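Progress report to the Collitz fund: household and shop-floor chores, second period
Last updated: 2023-11-09

You asked us to keep this one short and to lead with the answer to the question your board keeps putting to us, so: no, it can't do the dishes. It can do a respectable share of one shelf of the dishes, if the dishes are plastic and we put them there.

Since the June report we have worked on three chores. They are clearing a table, restocking a shop shelf and putting small items away by type. We had proposed five. Laundry and bed making have been moved to the next period, where we expect them to be moved again.

Table clearing is the furthest along. Cups are good. Plates are fine until one sits on top of another, at which point the arm treats the pair as a single thick plate and behaves accordingly. Cutlery remains a matter for humans. We had promised you forks by now and would like to withdraw the forks.

Shelf restocking was tried on site at the Steninstead store, after closing, over 6 evenings. The arm placed 218 items on the shelf in that time. The night staff were polite about this figure. Boxes went well and soft bags did not, and the store has asked that we leave the crisps alone next time. The manager did say she would take a machine that only did canned goods, provided it did them every night and didn't need two of us standing beside it. We thought that was a fair specification and have written it into the Tenari work plan as a target.

Putting away is the chore we underestimated. Most of what a person tidies is touching something else, and closing two fingers on an object is much harder when its neighbors are already leaning on it. We have gone back to simple shapes on a board for this part of the work, and the awkward cases come up quickly enough: a blue triangular block wedged between a green cylinder and a yellow-orange one with a rounded top is, for our purposes, a kitchen drawer. The blue cube with bare wood beside it is the kind of pick we could have shown you last year.

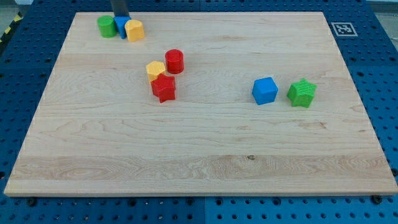
Spending is on plan except for gripper pads, which we go through faster than the budget imagined. We'd like to move a small sum from travel to cover them. The trip to Gough can be done by video.

For the next period we intend to finish the crowded picks, return to the store with cans only, and make a first attempt at a fork. We will report on the fork either way.

3 comments | 5 shares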